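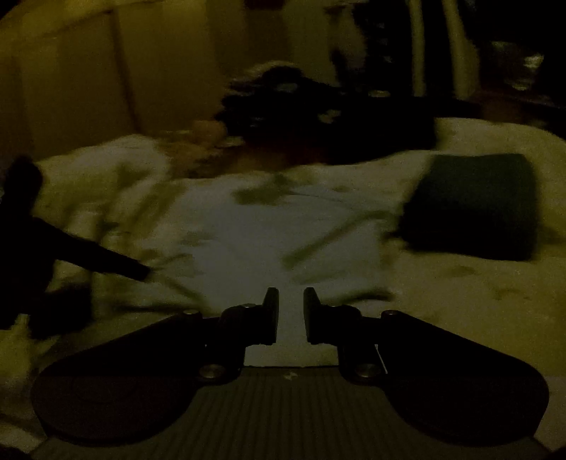
When do guests buy from a wedding gift list?

Most guests buy late, in the last weeks before the wedding, and the cheaper items have usually gone by then.

Figure 4. Bedding: a cream-white comforter with a dark green leaf-like pattern.

4. Timing of purchases and items left unbought

4.1 Lists and shops included

The results in this section come from 547 wedding gift lists held by 8 independent shops in Nerness and Hinum. All of the shops sell household goods, and all of them keep their lists in Fanen, a stock and list program used by small retailers. Lists held only on paper were left out. So were lists that a couple opened and then cancelled before any guest had bought from them, and lists for anniversaries and house moves, which some shops file under the same heading.

A list was counted as closed when the shop marked it closed or when the couple took delivery of everything bought, whichever came first. The shops differ in how long they leave a list open after the wedding. Most keep it open for at least a month. One of the Hinum shops closes its lists on the wedding day unless the couple ask for longer, and purchases made after the wedding are therefore missing for that shop. We have kept it in the main results and left it out of the part on late gifts in 4.5.

The export was taken on Feb 14, 2022. Purchases entered after that date are not included, even where the list was still open. Returns and exchanges were recorded separately by the shops and are dealt with in section 5.

4.2 When guests buy

Purchases were slow for the first part of a list's life. Couples tended to open a list soon after they had booked a venue, and for a long stretch after that the only buyers were parents, close relatives and sometimes the couple themselves, who bought an item to complete a set. Staff told us that they do not send reminders at this stage.

The pace changed when invitations went out. In the Nerness shops there was usually a short rise in the first few days after the invitations arrived, then a quieter spell, and then a larger rise that lasted until the wedding. The larger rise began, in the typical list, 7 weeks before the wedding day. In Hinum the first rise was smaller and on many lists could not be told apart from ordinary variation.

We had expected summer weddings to show an earlier pattern than winter ones, as guests who must travel in the holiday season may plan further ahead. The records do not support this. Lists for January weddings had a slightly different shape, with few purchases over the Christmas period and a heavy run straight after it, but the number of January weddings is small and we would not put much weight on the difference.

Where a list could be viewed online as well as in the shop, more of the late purchases were made online. Early purchases were mostly made in the shop or by telephone. This may reflect who the early buyers are. Relatives who live near the couple can visit the shop, and several shops reported that older relatives ask to see an item before they pay for it.

4.3 Price and order of purchase

Cheaper items sold first. This held in every shop and in both towns. Towels, kitchen tools, storage jars and single pieces of glassware were often gone before the main rise had properly started. Guests who came to the list in the last fortnight were left with a choice between expensive items and the remaining pieces of large sets.

A dinner service can be listed in two ways. Some shops enter it as one item, to be bought by a single guest or a group. Others enter each plate and bowl separately. When the service was split, more of it was bought, but it was less likely to be complete when the list closed. Couples who had asked for a service for a certain number of places sometimes received all the dinner plates and few of the bowls. Shops that split their services usually offered the missing pieces to the couple at a reduced price afterwards, and many couples took this up.

Shared gifts are handled differently from shop to shop. Fanen allows an item to be divided into parts, each paid for by a different guest, but only some of the shops had switched this on. The others took group gifts by telephone and entered the whole payment under one name. For this reason we cannot say how common shared gifts are across the full set of lists. In the shops that did use the setting, furniture and larger appliances were the items most often divided.

Gift vouchers were bought throughout, with a sharp rise in the last few days. A voucher needs no choice and no delivery, and shops said they were often bought by guests who found that nothing on the list suited them. Vouchers are not treated as list items in the tables, even where the couple had added them to the list themselves.

4.4 Items left unbought

At closing, 253 of the 547 lists had at least one item that no guest had bought. The figure counts a list with a single unbought teaspoon in the same way as a list with most of its furniture unbought, and so it should be read together with the breakdown by type of goods.

Furniture was the type most often left. Bedding came next, followed by rugs and curtains. The shops gave different accounts of the result for bedding. Some staff thought that guests regard it as too personal a present unless they know the couple well. Others put it down to price, as couples often list one good quilt or comforter in place of several cheaper ones, and matching pillowcases and sheets are then listed at the same level. Our records cannot separate these two accounts. Bedding at the lower end of the price range did sell better than bedding at the upper end, but it also sold worse than towels at the same price.

Kitchen goods were rarely left. The exceptions were single-use machines, such as those for making pasta or ice cream, and knives. A few staff mentioned a belief among older guests that a knife should not be given as a wedding present. We did not ask guests about this.

Long lists had more unbought items than short ones, as would be expected, but they also had a higher share of unbought items. Shops in Nerness advise couples to list more than they expect to receive so that late guests have a choice. Shops in Hinum tend to advise the opposite. Couples appeared to follow the advice they were given, and the Hinum lists were on the whole shorter. The number of guests invited was recorded for only part of the set, and without it we cannot say which advice works better for a wedding of a given size.

Adding items part way through made a difference. Some couples came back to the shop once the cheaper items had gone and added more at the same price. Their lists had fewer unbought items at closing than lists that were never changed. It is likely that these couples also looked at their lists more often and spoke to guests about them, and the effect of the added items alone may be smaller than the records suggest.

4.5 Gifts bought after the wedding

A small share of purchases was made after the wedding day. Most of these came in the first two weeks. The buyers were a mixed group and included guests who had not been able to attend, colleagues who had collected money for a joint present, and evening guests. The average price of a late gift was close to that of a gift bought in the main rise.

Late purchases were more likely to be sent straight to the couple's home. They also caused more errors. Where the couple had already collected their gifts, the shop had to open a second delivery, and in some shops this was done on paper, outside the program. Two of the shops said they now wait until the list has been quiet for some time before they arrange a delivery.

4.6 Limits of the records

The lists show what was bought from the shop and say nothing about presents bought elsewhere. A couple may have received a rug from a relative who bought it in another town, and the rug on their list would still appear as unbought. Money gifts are also missing. Staff in both towns said that gifts of money have become more common, and some couples now hold a list and ask for money as well.

The shops were not chosen at random. They were the members of the Semeniuk retail group in the two towns that agreed to share their records, and they are older and somewhat larger than the other gift list shops nearby. Department stores and online-only lists are outside the study. Guests who buy from an online-only list cannot visit a shop, and the split between early and late buyers may be different there.

Dates in the program are the dates on which a sale was entered. Telephone sales were sometimes entered the next morning, and sales taken at wedding fairs were entered when staff returned to the shop. We corrected the dates where a till receipt was available and left the others as they stood. Wedding dates were checked with the shops wherever a wedding had been postponed, and the later date was used.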